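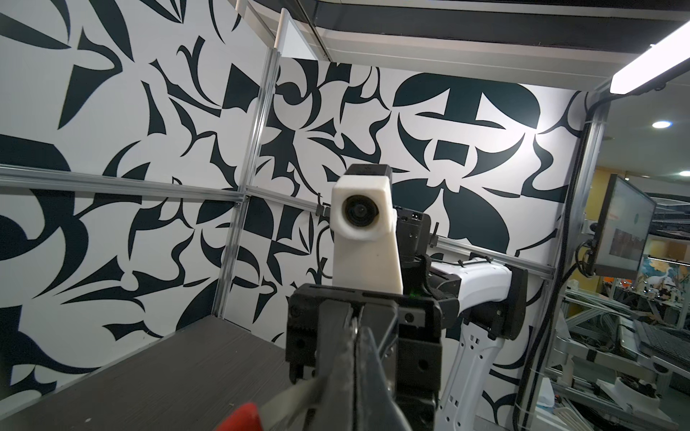 Red plastic grip, long gray handle: small tools are the hardest to keep in their place.

Keys, Cords and Screwdrivers: The Care of Small Things
By Helmi Seppälä
Jun 5, 2022

The Halonen tool library in Dumden lends ladders, sanders and tile cutters to roughly 3,000 households. Its large items are seldom lost. A ladder is difficult to misplace, and a borrower who forgets to return one is reminded of it every time the garage door is opened. The losses recorded each year fall almost entirely among the small things, and above all among screwdrivers, hex keys and the key rings that open the storage cabinets.

The library reviewed its handling of these items last August. Its staff listed 394 small tools that were supposed to be on the premises and then looked for each of them. A good many were found in the wrong drawer. Others had been put away in the pockets of work aprons, and one set of cabinet keys was discovered inside a kettle box in the staff kitchen. The review led to a short set of house rules, which have since been adopted by two neighboring libraries and by the repair room at Drekitz.

The first rule concerns the ring itself. A plain split ring is strong and inexpensive, but it lies flat on a bench and disappears among washers and other bright metal. The library now requires that every ring carry something soft and colored, normally a loop of cord. The loop gives the hand something to take hold of, and it can be hung on a hook without opening the ring. Cord was chosen over plastic tags after the library had bought 185 of the latter and found that many cracked at the hole during their first winter in an unheated shed.

"We had been buying better rings when we needed a better way of seeing them," says Mal-soon Baek, who manages the Halonen collection. She recommends a bright color that appears nowhere else in the room. In a workshop with red-handled tools, a red cord is of little help.

The second rule is that a ring is passed from hand to hand and never thrown, slid or left on the corner of a bench for the next person. The library introduced this practice at its cabinet counter, where keys change hands many times in an afternoon. The person giving holds the ring until the person receiving has taken it. The procedure adds a moment to each exchange, and the staff were at first impatient with it.

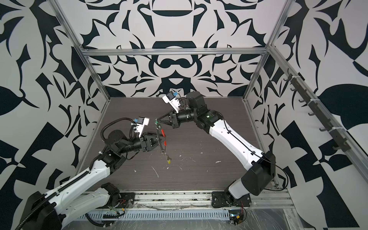
Marjatta Nieminen would go further, and has written to the library to propose that no ring should leave the counter at all unless its number is spoken aloud by both parties. In her view a silent handover is forgotten within the hour. The library is considering the suggestion for its evening sessions, when the counter is busiest.

The third rule deals with screwdrivers. These were formerly kept upright in jars, which looked orderly and made it impossible to tell one tip from another. They now lie flat in shallow trays made by Morkarer, with the handles all pointing the same way. Each tray has a single layer. A tool that does not fit is assigned to another tray, and is not laid on top of its neighbors.

Handles are wiped with a lightly damp cloth when they come back, and shafts with a dry one. Tips are checked under a lamp. A worn cross-head tip is retired promptly — it will spoil the next screw it meets, and the borrower will blame the screw. Retired tools are kept in a separate box for opening paint cans and similar work.

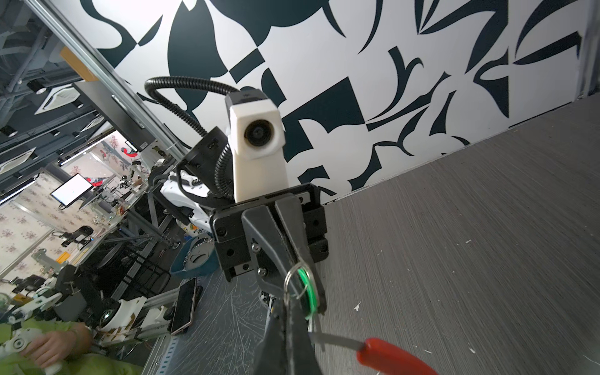

How many keys should be carried on one ring?
Six is a sensible limit for a ring in daily use. The largest ring found at Halonen held 14, of which five opened nothing in the building, and the staff generally tried several keys before reaching the right one.

The same principles apply in the home, where the kitchen drawer often does the work of a tool cabinet. Baek advises households to begin by emptying the drawer onto a towel and setting aside every key that cannot be matched to a lock. Unmatched keys may be kept in a labeled envelope for a year. The remaining keys are sorted by door, given a cord, and hung at shoulder height near the entrance they serve.

One screwdriver with a medium cross-head tip and one with a flat tip will meet most household needs. Both should be stored beside the keys, on a hook or in a narrow tray, where they can be reached without moving anything else.

The Halonen library holds a sorting session each August, to which residents of Dumden may bring the contents of one drawer. Trays and cord are supplied at the counter. Questions about the session may be addressed to Yvonne Dawber at the front desk.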